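4.2 Why people leave the wired connection alone
We went in assuming that the people in shared houses who complained most about slow internet would be the first to plug something in.

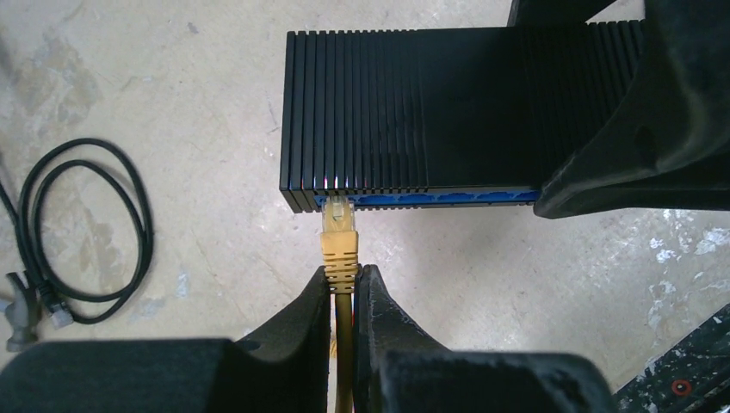
Figure 3. A yellow Ethernet cable in one port of a network switch with a blue front panel.

One tenant in the Kuvusdale houses told us we had it backwards, and that the ones who complain are the ones on the top floor, where no cable goes. I've thought about that remark a lot since, and it ended up changing how I read the whole survey.

We had 2,000 forms back, which was far more than I'd planned to read in one winter, and I coded the free-text answers myself with a mug of tea and a highlighter. The question was a simple one: when your connection is bad, what do you do first? I expected "restart the router" to win and it did, easily. What I didn't expect was how many people wrote about the other people in the house. They wait until a housemate has gone to bed. They ask who's downloading something (or they don't ask, and stew about it). They walk to the library.

Hardly anyone mentioned a cable. In the follow-up interviews I brought it up, a bit clumsily at first, and 9 households let me come back for a longer chat. Three of those had a switch that somebody had set up years before and then moved out. The present tenants knew it was there but treated it a bit like the fuse box - part of the building, best not touched. One thought it belonged to the landlord. Another was sure that unplugging anything would cut off the whole street!

I should say that Brilex, the letting agent for most of these houses, puts a line in its welcome pack telling tenants they may use any network socket they find. I asked about it in every interview after November and got blank looks. The pack is long and the line comes after the bit on bins, so I can't blame anyone.

Nwankwo's idea of "inherited kit" fits all this rather well, I think, though it was worked out for kitchens and I'm stretching it. A toaster left behind gets used the same evening. A network switch doesn't, and in section 4.3 I look at whether a plain label changes that.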